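Brestesis @brestesis
Thread on the triangle test we ran with the audience at the Dal Bello Hall in Kurnby on 21 October 2018. Several people asked for the protocol, including two groups that want to run it at their own science nights. Posting it in order of setup. Long.

The question: can a general audience tell Kurnby tap water from a bottled still water, when both are at the same temperature and served in the same cups? We did not ask which one is better. Preference is a separate test and needs a separate design.

A triangle test gives each person three samples. Two are the same, one is different. The person picks the odd one out. Somebody who can't tell still has to pick, so the guess rate is one in three. "No difference" is not an allowed answer and the card has no box for it.

Why not a simple A/B "which one is tap" test: the guess rate is one in two, so you need more people for the same power. It also drags in whatever people believe tap water tastes like. Someone can detect the difference perfectly well and label it backward every time.

There are six possible serving orders. AAB, ABA, BAA, and the same three with the letters swapped. Use all six in equal shares as far as the head count allows. If you only use the first three, the tap sample is always the odd one and you've tested something narrower than you think.

Hall capacity is 200 seated. We printed 200 cards. Print spares. We didn't, and the front row lost several to a spilled tray before the talk started.

Each card had a seat code, three printed three-digit cup codes, one line reading "Circle the cup that is different," and a box for comments. The codes came from a random number list. Do not use 1, 2, 3 or A, B, C. People favor the middle one and they favor the first letter.

Cups: white paper, unprinted, same sleeve. Check for smell before buying the full order. The first batch we tried had a cardboard note that was stronger than either water. Went back.

Temperature control was the hardest part. Tap water drawn on the day comes out colder than bottles that have been sitting in a storage room. A difference of a few degrees is easy to feel and would have given us a strong "result" with no connection to taste.

Fix: draw the tap water the night before into covered food-grade containers, put them in the same room as the bottles, and leave both alone. Decant the bottled water into identical containers in the morning. Check both with the same probe thermometer before pouring and again halfway through.

Side effect of standing overnight: some free chlorine leaves the tap water. So what we tested was rested tap water. If your question is about water straight from the faucet, you need to chill or warm the bottles to match and pour everything late. We chose the easier version and said so on the slide.

Blinding. The pouring team worked in the kitchen behind the stage and knew which container was which. They loaded trays by code sheet and put them on the hatch. The serving team took trays from the hatch and had never seen the sheet. The two teams did not talk until the cards were in.

The speaker running the segment also had no key. This one gets skipped at public events, and it matters, with the speaker facing the whole room and reacting to it. The key was in a sealed envelope with the front desk.

Timing. We scheduled 20 minutes between the first talk and the intermission. Serving alone used most of that. If you copy this, hand out the trays during the last part of the preceding talk, or have people collect them on the way in and keep the lids on.

Instructions read from the stage, word for word: "Taste the cups from left to right. You may go back. Do not discuss your answer. Circle one code. If you are unsure, guess." Read it twice. Put it on the screen as well and leave it there.

No talking is the rule most likely to break. Once one person says "it's the left one" out loud, the row is no longer a set of independent answers. Our partial defense is that neighbors had different serving orders and different codes, so a copied position would usually be wrong.

It's only a partial defense. If a neighbor says "look for the one that's a bit metallic," that hint carries over to any serving order. We have no way to correct for it after the fact. A proper panel sits in booths. A hall with a bar at the back has no booths.

Returns. 31 cards could not be used. The causes, most common first: no code circled, two codes circled, and not handed in at all. The cards lost in the spill are also in that number. We set the exclusion rules in writing before the event and had the rules on the desk during scoring.

Please do that step. With a borderline result, deciding afterward that a faint second circle "probably doesn't count" is enough to move you across the line. Whoever decides whether a card is valid should also not have the key.

Scoring was done by two people independently, then compared. They disagreed on a single card, where the circle sat between two codes. Excluded under the rule as written. It's in the 31.

Result: the share of correct answers was slightly above one in three, and well within what guessing would produce for that number of cards. We do not have evidence that this audience could tell the two waters apart under these conditions.

What that does not show: that there is no difference between the waters. There is a chemical one, and the mineral content is printed on the bottle and in the utility report. It also doesn't show that no individual in the hall could tell. One trial per person says close to nothing about any single person.

On that last point. A number of people came to the desk at intermission to say they got it right, so they can tell. A third of the room will get it right by guessing. To test one person you need repeated triangles on that person, with rests, and a pass mark agreed in advance.

We're offering that to anyone who wants it. Repeated triangles, quiet room, same waters. No prize money. Sign-up is through the same Drorkix page as the tickets, under "Individual testing." The planned slot is in February, after the hall's heating work is finished.

Comments box. Not analyzed, only read. Common words were "flat," "soft," "cup" and "same." Quite a few described a clear difference in detail and had circled one of the two identical samples. Worth showing on a slide at the follow-up, with seat codes removed.

Asked in replies: did we use a palate cleanser? No. Plain crackers are common in tasting work, but with water as the sample the cracker leaves more behind than the sample does. We asked people to wait a little between cups. Most did not wait.

Asked in replies: why not sparkling? Carbonation is a mouthfeel cue and it decays from the minute you pour. You'd be testing how long the cup stood on the tray.

Asked in replies: was drinking at the bar a problem? Bar was closed until intermission for this reason. Coffee had been on sale in the lobby, though, and we did not record who'd had any. Next time there will be a tick box on the card.

Asked in replies: isn't this a stunt? It's a demonstration with a real protocol attached. The result on its own is of minor interest. The purpose was to have people sit inside a blinded test once, with a card in their hand, before the second talk, which was on claims made for home water devices.

On the devices: we did not test any. We've had messages asking us to name products. The talk dealt with what a seller would need to show, and the taste test is one small part of that. A taste claim is at least easy to check. Claims about "structured" water need the seller to define the term first.

Costs, for those planning. Cups were the largest item, then printing, then bottled water. Tap water was free. The hall lent the trays. Ticket fees on Drorkix are charged per order, so group bookings are cheaper for you than singles. Mention that in the listing.

Accessibility notes. Put the cup codes in large print on both the cups and the card. Ours were too small for the light level in the hall and we had to bring the house lights up. Have someone ready to read codes aloud quietly for anyone who needs it. That person must not have seen the key.

Things we'd change: spare cards, larger codes, the coffee tick box, trays handed out earlier, and a practice round with colored paper squares so that people understand "odd one out" before they drink anything.

Things we'd keep: forced choice, all six orders, overnight temperature matching, separate pouring and serving teams, written exclusion rules, sealed key.

Code sheet template, card template and the stage text are in one file, linked from the Brestesis page. Free to copy. If you run it, send us the raw counts whichever way they come out, including the number excluded and why.

Next evening is at the same hall, same door time. Topic is kitchen chemistry. Tickets go up on Drorkix once the speaker list is final. End of thread.
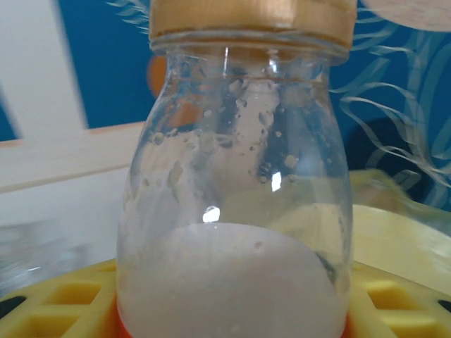
Glass jar, gold-colored lid.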